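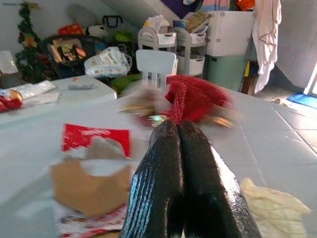

Wrist camera view, gripper right up at the red mesh net. Torn cardboard box on the left of the table.

VISITS & OPEN DAYS
November | Posted by Dell
34 shares | 6 comments

Notes from the Lukilura open day, out in Ramthorpe. Typing these up fast before I lose the thread, so excuse the mess. Got there a little after 10, parked behind the Katiyar building, walked in the wrong door, got sent back out and around. Sign is on the loading side if you're going next time. Coffee is on the left as you come in. It's fine.

Quick version for people who won't read to the end: they teach robot arms to do small household jobs by having a person do the job through the arm, over and over, and recording it. No code for the job itself. A person steers, the arm moves, the cameras and the joints get logged. Later a model trains on the pile. Most of the day was watching people steer. I liked it a lot more than I expected to.

Idrisa Barasa ran our group. Talks fast, answers what you asked. Started us off with steering by remote: two handles on a stand, you squeeze and the gripper closes, you twist and the wrist twists. There's a lag, small but you feel it. Then the other way, by hand, where you grab the arm itself with the motors gone soft and just drag it through the motion. By hand is easier for big moves, opening a door, sliding a bin. For anything fiddly the operators all wanted the handles. Reason given: when you hold the arm your own hand gets in the camera, and then the recording has a hand in it that won't be there later.

The wrist camera was the thing I kept going back to. They put the feed up on a monitor so visitors could follow along, and it's a strange way to see a room. Fingers huge at the bottom, shiny black, little ridges on them, and everything else swings past behind. Whenever the arm moves quickly what's close to the fingers turns to streaks. I asked if that ruins the data. Barasa said no, some blur is normal and the model has to live with it, but if a whole run is blurry the operator is going too fast and it gets redone.

The net. A red mesh thing, all loose strands, bunched up. Soft stuff is the hard stuff apparently. A block is a block whichever way you come at it, but a net changes shape when you touch it, and you can't tell from the camera how many strands you've actualy got between the fingers. Operators learn to come in with the fingers nearly closed, get to the bunched part, open a little, close again. Took me a while to see that was one move and not a mistake. And the table isn't tidied for it either, there's a ripped-up box and a crumpled yellow cloth on there along with it. I asked why not start with a clean table. They do, for new operators. Then they stop, since a model that only ever saw clean tables gets lost the first time there's a wrapper in the way.

Background matters too, says Barasa. Kid's chair, rolling carts, bags and boxes, a little Christmas tree, sun coming in over the tile. All of it goes in the recording. They don't crop it out.

Numbers, as given, I wrote them on my hand: over 2,429 recorded runs kept so far. Kept, not made. Didn't get the number made. Someone asked and was told "a lot more". A run goes in the bin if the operator drops the thing and scrambles for it, though a clean drop and a clean second try can stay in. They want some recoveries in there. Too many and the robot picks up the habit of dropping, which got a laugh but was meant seriously.

Had a go myself. Visitors got a foam block, no nets. You think you're holding still and you're not, the whole arm wanders. Depth is the worst of it. On the wrist feed I was sure I was on the block and I was well above it, closed on air. Closed on air again. The operator next to me said look at the shadow, so I looked at the shadow and got it on try 3. Put it down too hard. Shoulders ached after, and that was a few minutes. The regulars swap out often, they said, and you could see why.

The software on the screens is called Tonent. Plain looking. Start button, stop button, keep or toss, a box for a short note. The notes were the best part, I read a bunch over a shoulder: "slow start", "wrist odd", "good one". Asked if the notes get used in training. Not yet. Mostly they help whoever checks the runs the next morning.

Did see a trained one going without a person on the handles, late in the session, block job again. Slow, lots of small hesitations, and it had the same little pause above the block that the operators have. You could see it had learned from people. Missed once while we watched and went back in. No demo of it doing soft items on its own, I asked, was told not ready to show. Fair enough, I'd rather hear that than get a canned video.

Gripes: sound was bad at the back, the monitor needed to be higher, and our group was to big for the space so half of us saw mostly jackets. Could use a printed sheet too. I had to ask twice what the foot pedal does (it pauses the recording, the arm stays live, so keep clear of it).

Questions I didn't get to: how different are two operators' runs from each other, and does the model end up sounding like one person or a blend, if that makes sense. Also who decides what's a good run when two checkers disagree. Will email. They're planning another open day in spring, sign-up by the door, bring flat shoes and a layer, it's chilly near the loading side.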